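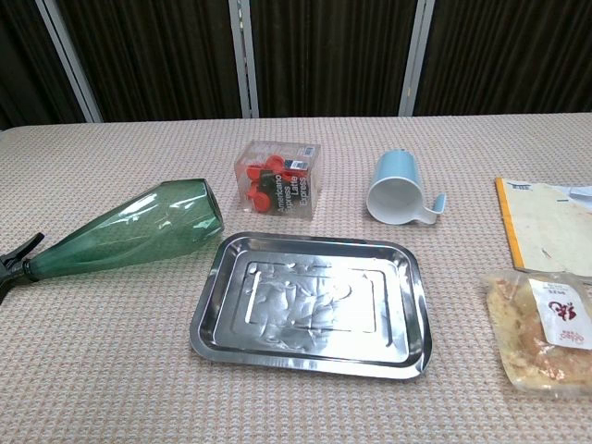 Vol. 30, No. 200

Robichaud Household List
June 13, 2020
From: Ursina Steiner
To: the list
Subject: Re: what stays on the table

Dear all,

Thank you Audrey-Anne for the long message, and excuse me that I answer so slowly. I read English quicker than I write it, and I wanted to put my thoughts in order first. I quote only the part I answer to.

Audrey-Anne Lemieux wrote:

> I have given up on the dining table. Everything that has no home lands
> there, and when we want to eat we push it all to one end. Colton says
> we should buy a bigger shelf. I say we should own less. My mother's
> rule was that a thing on the table must either be put away or be used
> before supper, but my mother did not have two children doing school
> in the same room.
>
> My real question is for those who keep a cloth on the table all day.
> Does it help, or do you only have one more thing to wash? And what do
> you do with small things like coffee pods, which come in a box that
> is too nice to throw out and too small to be useful?
>
> Audrey-Anne (and Colton, who is reading over my shoulder)

First the cloth. I keep one on all day, the beige one with the waffle weave, and I would not go back. Before, I had a smooth white cotton cloth and every crumb and every ring from a cup was to be seen on it. On the beige I see much less. The waffle pattern also has the advantage that round things do not roll so easily. A spray bottle or a mug which lies on its side stays more or less where you left it. The disadvantage is that sugar and flour go down in the little squares, and you must shake the cloth outside and not only wipe. I wash mine warm, never hot, and I pull it straight while it is still damp. I do not iron it. A waffle cloth that is ironed becomes flat and looks tired.

One caution: it shrinks. Mine became shorter by the width of my hand the first time. If you sew it yourself, please wash the fabric before you cut. Sabina Navaratnam wrote the same thing to the list in May and I should have listened to her.

Now the small things. The clear cube box with the red-orange pieces in it, with "Americano Express Latte Express" printed along the front, is the kind of box I think you mean. I agree that it is hard to throw out. The walls are transparent, so you can see what is inside without opening, and for me this is the whole value of such a box. I have kept a few over the years and these are the uses which lasted in our house:

- buttons, but only one colour in each box
- clothes pegs of the small sort, for closing bags
- seeds in their paper envelopes, standing up
- the ends of birthday candles

These uses did not last: elastic bands (they dry out and stick), coins (too heavy, the corner cracked), and tea bags, which lost their smell by the second week. I also tried to put the boxes one on top of the other in the cupboard, and I do not recommend it above two.

About the barcode labels. If the label bothers you, rub a little cooking oil on it, leave it until the next day, and then push with your thumbnail. I have stopped to do this. I leave the label where it is and turn that side to the wall.

For the spray bottle, mine is the green see-through one with the black trigger. I prefer a coloured bottle for cleaning and a plain one for plants, so that the children cannot mistake them. Please write on the bottle too, with a pen that does not wash off, also when you are sure you will remember. A bottle lying down can drip at the trigger, and the habit in our house should be to stand it up again. I am the one who forgets it most.

The light blue plastic one with the white inside we use for everything, for rinsing, for measuring rice, for giving water to the basil. Colton asked last time if it is better to have one cup for each job. My opinion is no. If you have one cup you will wash it. If you have four, they will all be dirty somewhere else.

To the question of the bigger shelf I am sorry to say I am on Audrey-Anne's side. We bought the tall Vovatstead shelf when we moved to Mandale and it was full in one winter. What helped more was a flat basket at the end of the table. In the evening everything goes from the cloth into the basket, without sorting, and after breakfast I sort it with my coffee. It takes me as long as the coffee takes. What is in the basket three mornings one after the other goes to the cellar or to the neighbours.

Sayaka Ueda, you once described a folding cloth with pockets along the side, I believe you called it a Flirnik. Do you still have the drawing for it? I looked in my old messages and found 1,013 of them and not this one. I would like to try it with the rest of my beige fabric, if the pockets do not pull the cloth down from the table when they are full.

I would also be glad to hear if somebody has a waffle cloth in a darker colour, and whether the lint shows on it.

With kind greetings,
Ursina

--
To leave the list, write to the list address with the word "leave" in the subject.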